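Went to the Cillex open day so you don't have to

gantrygoat
Posted Nov 18, 2024

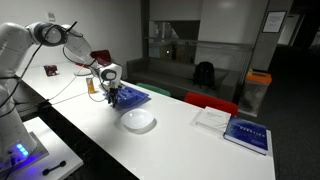
The arm and the blue tray, from my side of the long table.

Stodemlow had been promising an open day since spring, so I drove 30 miles to watch an arm mess with a tray. The arm is the one they call Vorell. It has a two-finger gripper, a base that glows blue like a gaming keyboard, and very good manners.

The tray job is harder than it sounds. It's shallow, see-through plastic with ridges all over it, and the fingers have to come down on one end without shoving the whole thing into the next county. I watched 18 tries. It got 6. Analyn Sarmiento ran the demo and kept score out loud, which I respected more than the arm.

Coffee was terrible. Parking was free.

pelletpusher
6 out of 18 and they invited the public? My nephew does better with oven mitts on.

gantrygoat
Your nephew can see clear plastic. Depth cameras mostly can't. She said so up front, before the first try.

M_Tolliver
Fair, but then why demo with clear plastic? Put a cardboard box out there and everyone goes home impressed. I run packing cells for a living and no customer has ever asked me to show them the hard part.

torque_wench
Because everybody has seen the cardboard box. I was at the later session and liked that it was a bit of a mess. Bowl, little orange bottle, books on the same table. The Arain demo last year had one cube on a black mat and I learned nothing except that they own a cube.

pelletpusher
Is that a ROBOTICS book on the table? Maybe the arm should read it.

gantrygoat
It was within reach of me, not the arm. I got two pages in and hit matrices.

M_Tolliver
Still not sold. Cables looping down across the tabletop like that would get me written up. First time it swings wide it drags one through the bowl.

torque_wench
It's a lab, they move it every week. Agree on the cables though — I'd have clipped them to the links the whole way down. Did anybody ask about cycle time?

gantrygoat
I did. 19 seconds a try, and she didn't pretend that was fast. They're doing another one in December with a different gripper, suction I think.

M_Tolliver
Suction on a ridged tray. Good luck to them. What time in December?

gantrygoat
Thought you weren't sold. No time posted yet, I'll bump this when there is.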